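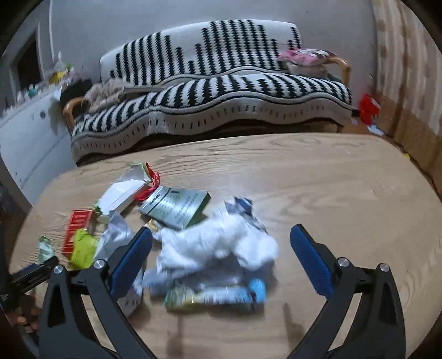

Wrappers and paper on a table top.

How to respond to a public consultation on a bill

Wednesday, July 28, 2021

When a bill or a set of regulations goes out to consultation, anyone can send in a response. You do not need to be a lawyer or belong to a group. The steps below use the current Clatville consultation on packaging and litter as the worked case, but they apply to most others.

1. Find the right document

There are usually two: a short summary and the full consultation paper. Read the summary first, then go to the full paper for the parts you care about. The Clatville paper was published in June and the numbered questions are all in the last chapter. Check the closing date on the cover page and write it down. Responses that come in after it may not be read.

2. Pick your questions

You can skip questions. A full answer to two of them is more use than a line on each. Under every question there is a reference to the clause it relates to, so have the bill open beside you.
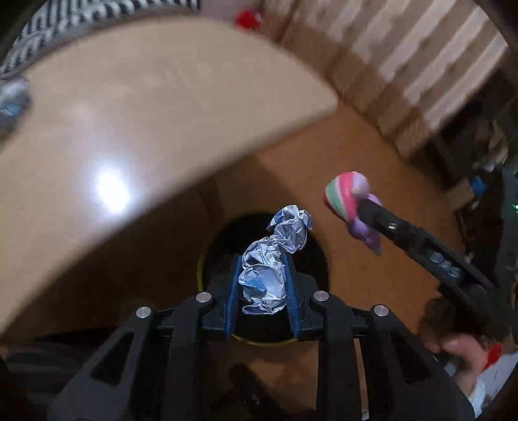 Clause 4 is the one most people will want to answer. It sets out who pays for emptying public bins and how producers are charged for packaging that cannot be recycled locally. Foil-like wrappers, such as the crumpled silvery one held over the round bin here, are the sort of item where the wording matters, and the draft does not say clearly which band they fall into. If you think a definition is too loose, quote it and suggest the words you would put in its place.

3. Write your answer

Start with whether you agree, disagree or partly agree. Then give your reasons, one to a paragraph. Keep to what you know. A shopkeeper in Gunine can say what the charge would mean for the shop, and a parent in Weldu can say how far it is to the nearest bin. Officials already have the national figures.

The online form allows 300 words for each answer, and a summary box at the end takes 100. If you need more room, send a letter or email instead, with the question number at the top of each answer. Anything over 1,000 words should have a short summary on the first page.

4. Decide what can be published

Responses are normally published with the sender's name. There is a tick box if you want yours left out – it is on the last page of the form and easy to miss. Do not put your home address or phone number in the answers themselves.

5. Send it and keep a copy

The form goes through the Kultus portal, which sends a reference number by email. Check your junk folder if it has not come by the next day. Paper responses can be handed in at the town hall in Clatville, where the front desk will stamp a copy if you bring two.

6. What happens next

The last consultation of this kind drew 2,870 responses, and the report on it took several months. The report groups answers by question and says what the government intends to change. You can use your reference number to ask whether yours was counted. If the bill then goes to committee, there will be a separate call for evidence, and you will need to write in again.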